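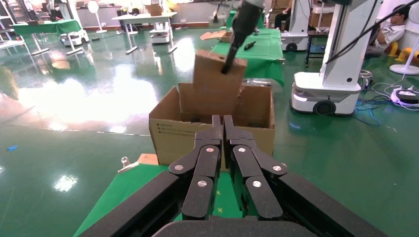
Two-finger gripper at the carton, main floor

Shared workshop, build group, minutes for February

1. Garero arm. Gripper now closes on command. Pivot screws to be checked before the next session.

2. Carton test. Flap folding stays on the list. Target is 75 cycles without a reset. Wood blocks to be used as the load for now.

3. Money. Spent to date 386 dollars, 114 of it on the Werka order. Agreed to cap the next order at 200 – cable and fasteners only.

4. Three-finger hand. Work goes on over the green cloth.

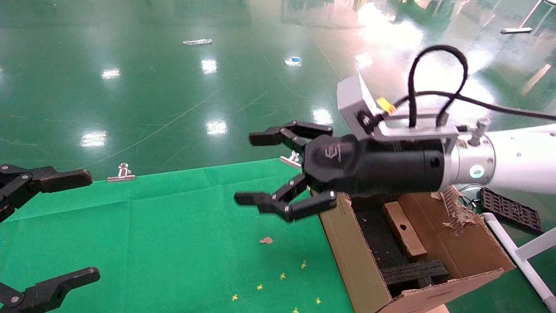
Huw Voyle asked that finger speed be halved until the stop button is wired. Agreed.

Closed 9:10 p.m.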